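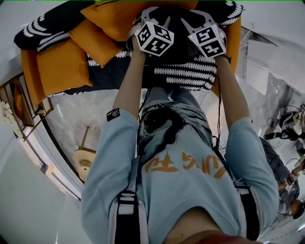

Strata fees before settlement, who pays the special levy?
Posted by Yamila Ojeda, 30/08/2019

Hello all, long-time reader and very occasional poster. My partner and I have signed on a two-bedroom unit on the third floor at Stanell Court (the older brick block behind the Lekport shops, if you know the area) and we're over the moon about it, mostly. It gets lovely morning light, the kitchen was redone a few years back and there's a lock-up garage, which after six years of circling the block for a park feels like winning the lottery.

My question is about a special levy. It was voted through in May for painting the stairwells and replacing the gutters, and our share as incoming owners is $2,000, payable in instalments. The first one fell due before we exchanged and the next falls due after we settle. The agent told us cheerfully that "the vendor looks after all that", but the contract says something different and our conveyancer is away until next week. Has anyone been through this? I don't want to make a fuss over nothing, but it's not small change for us either.

octavio_gaete wrote:
Congratulations Yamila! Those Stanell units are solid, my aunt rented in there for years and you never heard a peep from the neighbours. On the levy, what the agent says over the kitchen bench counts for nothing, I'm afraid. Go to the special conditions in the contract and look for the word "levy". In ours (a different building, over at Marasano) the vendor paid every instalment of anything voted on before exchange, even the ones falling due later, but only because our solicitor asked for it to be written in. If yours is silent on it, you'll be going by whatever the standard terms say in your state.

Ifor Samuel wrote:
I'd be a bit careful with that, Octavio. A lot of people assume that if the vote was before exchange then it's the vendor's problem, and I've seen that go wrong. When we bought, the clause split it by due date, so anything payable after settlement landed on us, full stop. We coughed up, grumbled for a month, and then enjoyed the new roof. Yamila, when you say the contract "says something different", could you type out the line? It's very hard to help without the wording.

Yamila Ojeda wrote:
Thank you both, you're very kind. It says "the purchaser is liable for all instalments payable after completion". So I suppose that's plain enough, and I was hoping it might mean something else! We've already exchanged.

octavio_gaete wrote:
Ah. Yes, that's plain. Fair enough, Ifor, in this case you're right. I'd still ask. The worst they can do is say no, and we once got $275 off at the last minute for a broken rangehood that I'd completely given up on.

Eulalia Iturra wrote:
Sorry to jump in, I don't agree with asking at this stage. I sold a unit last year and our buyer came back after exchange with one request after another, and by the end I wouldn't have given him the time of day, let alone the spare garage remote. You may want a favour from your vendor later, such as getting in early to measure for curtains. I'd save it for that.

What I would do is order an up-to-date certificate from the strata manager, so you know exactly what's owing on the day and the adjustments come out right. Ours was Venkataraman Strata and they were quick and pleasant about it, though I can't say who looks after Stanell. And do read the minutes from the May meeting, the whole lot, not only the page with the levy on it. Mine had a long argument about a lemon tree in the middle of them and then, right at the bottom, a note that the hot water system was on its last legs.

Facundo Mansilla wrote:
Seconding the minutes. I'd also find out what's sitting in the capital works fund, as a healthy fund tells you whether there'll be another levy on the heels of this one. We're in a block of 60 units so it spreads nicely, but in a small building a new set of gutters hurts.

I'm with Octavio on asking, for what it's worth. A polite letter from the conveyancer isn't rude, Eulalia, it's just paperwork, and the agent did tell them the vendor would pay. Did he put that in an email, Yamila?

Yamila Ojeda wrote:
He did not, he said it on the stairs! I've written down what I remember of it and will hand the lot over to our conveyancer when she's back on deck. I've also emailed for the minutes. We do want to get in early and measure (the main bedroom window is an odd shape and my mum is itching to sew something), so Eulalia's point has given me pause. I'll let you all know how we get on.

Ifor Samuel wrote:
Please do. And ask whether the garage has its own lot number or is part of the unit, it changes how they work out your quarterly fees. Ours was separate and we got two notices every time.

Recent topics
Measuring up before settlement, is the agent obliged?
Renting out a lock-up garage 365 days a year
Downpipes: common property or mine?
Marasano units, any noise from the railway line?
Final inspection checklist for older brick blocks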